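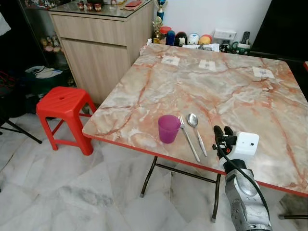 Brulby Small Table Settings — notes for users

Version of Feb 4, 2019

What this collection is

Brulby is a collection of photographs of everyday table settings for one person. We do not mean restaurant tables with a cloth and candles. We mean the folding table in a small home, with one cup, one fork and one spoon on it, and a stool next to it. Such tables are very common, but when we searched for pictures of them in January we found mostly the festive kind.

The collection has 500 pictures. Of these, 400 are meant for general use and 60 are kept apart for checking. The remaining ones are doubtful cases, and they are in the folder named "unsure".

The things on the table

The setting always uses a small number of objects. A typical one is a purple plastic cup that lets the light through, with a metal fork and a metal spoon to its right, side by side. The fork is nearer to the cup. The cutlery may lie at an angle, and we did not straighten it.

Please write the labels in this manner:

cup — any drinking vessel without a handle, plastic or glass
fork, spoon — one label for each piece, also when they touch
table — the top and the legs together
stool — a seat without a back, such as the red plastic one with the square seat
cabinet — furniture with a door or a drawer, including its top

Small white pads on the table top get the label "pad". Do not label them as plates or napkins.

Surfaces

Table tops with a pattern need some attention. The glossy one with the marble look has cream, grey and rust-orange lines, and a thin spoon handle is not always easy to follow on it. Draw the outline slowly and enlarge the picture if necessary. The red strip on the edge belongs to the table. A chip or a worn place in the surface is not a stain, so please use "damage" and not "dirt".

Files

Each picture has a text file with the same name. The list of labels was prepared at Demorton and later changed to agree with the Gromo word list, so older files may still say "beaker" for "cup". We corrected 47 of them by hand. If you find more, send us the file name.

Known problems

Bowls and chopsticks are rare. Knives are also fewer than we wished. The Tang part of the collection has its own rules for stools — read its separate note before you join the two parts.

Use

You may use the pictures for study and teaching. Please mention Brulby and the version date when you publish.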